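# Sideloaded APK keeps coming back after removal, asks for accessibility permission

**Laimutė Lill**
Posted Dec 26, 2024

Android 13 phone, used for work mail and two-factor codes. I received a text that claimed to be from a parcel service, with a link to a "tracking viewer." I installed it. The file was an APK downloaded through the browser, so I had to allow installs from unknown sources first. It shows up in the app list as Travidier, with a plain gray icon.

Behavior so far:

- On first launch it opened the accessibility settings and asked to be turned on. I did turn it on.
- Uninstall from the app list: the settings page closes itself before I can tap the button.
- A hold on the home screen icon shows no uninstall option, and the icon has since vanished.
- My carrier shows 11 outgoing texts I did not write, all within two hours.
- I managed to remove it once with the phone offline. It was back after a restart.

Play Protect reports nothing. I would like to avoid a factory reset if that is possible, as the authenticator app has no cloud backup. Is there a way to remove it cleanly, and what else should I treat as exposed?

---

**brokholm_k**

Just factory reset it. Also get an antivirus. I had something similar on a tablet in February and the reset fixed it.

---

**Hanne Rautiainen**

The closing settings page is the accessibility service at work. Once enabled, it can read the content of the screen and perform taps, so it watches for its own app info page and sends a "back" action. Safe mode stops third-party apps from loading, which takes the service out of the picture for as long as you need.

1. Turn on airplane mode and turn off Wi-Fi. Take the SIM out if you can.
2. Hold the power button, then hold "Power off" on the screen until the safe mode prompt appears. On some models you hold volume down during startup instead.
3. Go to Settings, Security, Device admin apps. Turn off every entry you do not recognize. The menu name varies by maker.
4. Go to Settings, Accessibility, and turn off the service there too.
5. Uninstall Travidier from the full app list.
6. Sort the app list by install date, if your phone offers it. Look for a second package installed within minutes of the first. The return after restart suggests a dropper: one app carries the payload, and the other puts it back. The dropper often has a name such as "System Update" or no visible name at all.
7. Under Special app access, open "Install unknown apps" and set every entry to not allowed, including the browser.
8. Restart normally, still offline, and check the list again.

If you have a computer with adb, this lists the third-party packages and what installed each one:

`adb shell pm list packages -3 -i`

Anything with `installer=null` was sideloaded or pushed by other means. Preloaded apps from the maker can also look odd here, so check a name before you remove it. To remove a package:

`adb uninstall <package name>`

USB debugging should go back off when you are done.

As for exposure, assume that everything shown or typed on the phone after you granted the permission was readable. That covers texts, mail and the codes in the authenticator. From a different device, in this order: change the mail password, sign out all sessions, then change the bank login and call the bank. Re-enroll two-factor on each account so that the old seeds stop working. Once that is done you no longer depend on the authenticator data, and the reset becomes cheap. I would do it even if the steps above appear to work. Do not restore apps from a backup made after the install.

Ask the carrier to block premium-rate texts. Report the 11 messages as fraud while you have them on the line.

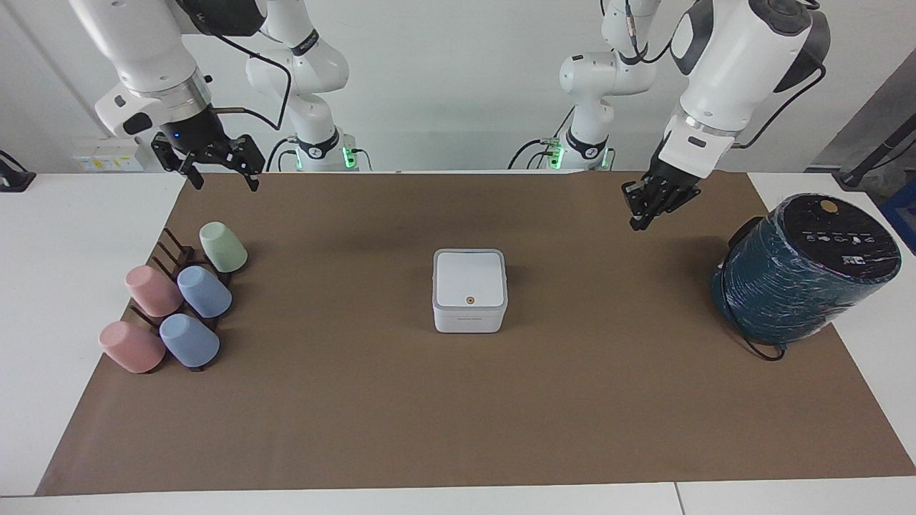

*Robot arms on the far side of a table with a brown mat.*

---

**Laimutė Lill**

Safe mode worked. There was one device admin entry, labeled "Service," and a second package installed two minutes after Travidier. Both are gone, and neither came back after two restarts. Mail and bank logins are changed. I am still moving the two-factor accounts over and will reset the phone after the last one.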